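2 Planning and Budgeting for a Tabletop Arm Station 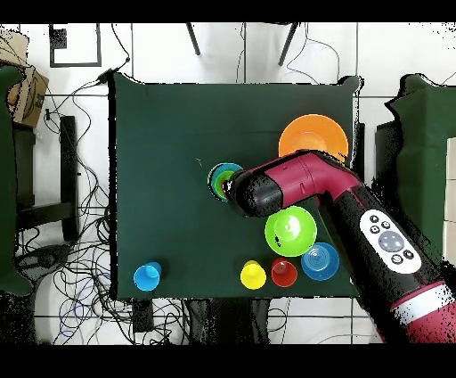
Figure 2-1. Arm over a cloth-covered table with plastic bowls and cups.

Read this section before placing an order. It covers what to buy, what to measure and what to set aside money for when adding a single-arm station for sorting and stacking light household items. Mounting and wiring are covered in Section 3.

2.1 Before You Start

You will need:
A floor plan of the room with outlets marked
A tape measure
The Navley station worksheet (Appendix B)
The name of the person who will approve the purchase

NOTE: Prices are left out of this manual. Request a current quote from your Camard dealer and enter the figures on the worksheet. Quotes are held for 30 days.

2.2 Choosing the Table and Floor Area

1. Measure the clear floor area. Allow for the table, the arm base, the power supplies and a walkway on at least one side.

2. Choose a table that stands firm when pushed from any side. Folding tables are not recommended.

3. Plan the table so that every item to be handled lies inside the reach of the arm. Mark the reach on the floor plan as a circle centered on the base. Objects placed near the corners farthest from the base are the usual source of failed picks.

4. Order a plain cloth cover in one dark or mid-tone color. In Figure 2-1 the cover is dark green, and the orange and lime-green bowls stand out well against it. A patterned cover makes vision set-up longer.

5. Order two covers. Covers stain and stretch, and the second one keeps the station running while the first is being washed.

CAUTION: Do not place the table where the arm can swing into a doorway. If no other position is possible, budget for a guard rail and a door switch before ordering anything else.

2.3 Choosing the Arm and Gripper

1. List the heaviest and the widest items the station will handle. Enter both on line 4 of the worksheet.

2. Compare the list with the rated load of the arm. The rated load includes the gripper. Subtract the gripper weight first.

3. Check the gripper opening against the way each item will be held. A bowl may be wider than the gripper can open and still be picked up by its rim. Nested items need a gripper with thin fingers – the gap between two rims is often very small.

4. Check that the controls on the arm can be reached from where the operator will stand. On the arm in Figure 2-1, a white panel with a round gray button and four small black buttons is set into the lower part. If the base is turned the wrong way at installation, the operator has to lean across the table to reach a panel in this position.

5. Add one spare set of finger pads for each 1,000 hours of planned use.

NOTE: The Imrie soft finger kit fits all Camard grippers sold with this manual. It adds to the weight at the wrist and must be counted in step 2.

2.4 Power and Cables

1. Count the devices that need power: arm, controller, cameras, lights and computer. Add one spare outlet.

2. Measure each cable run along the floor or wall, not in a straight line. Add slack at both ends.

3. Budget for cable covers or a raised cable tray. Cables lying across a tile floor, as on the left side of Figure 2-1, should be gathered and covered wherever people walk.

4. Keep power adapters off the floor if the room is wet-mopped. A shelf under the table is enough.

CAUTION: Do not run the arm from a shared extension cord. A drop in voltage can trigger a stop in the middle of a move.

2.5 Test Items

Buy test items at the same time as the arm. Plastic bowls and cups in solid colors are low in cost and do not shatter when dropped. Include several sizes that nest. The Flurkus starter set contains 50 pieces, or a mixed lot can be bought at any housewares store. Set aside about 4 percent of the equipment budget for test items and replacements in the first year.

2.6 Scheduling the Purchase

1. Send the completed worksheet to your dealer.

2. Order the table, covers and cable trays first. They can be in place before the arm is delivered.

3. Book operator training when the delivery date is confirmed. Sites that order in February should book earlier – training places fill up at that time of year.

4. Keep a signed copy of the worksheet with the quote. Warranty claims that concern reach or load are checked against it.

For questions about the worksheet, contact Nigel Hebden, Station Planning, through your dealer.

Continue to Section 3, Mounting the Base.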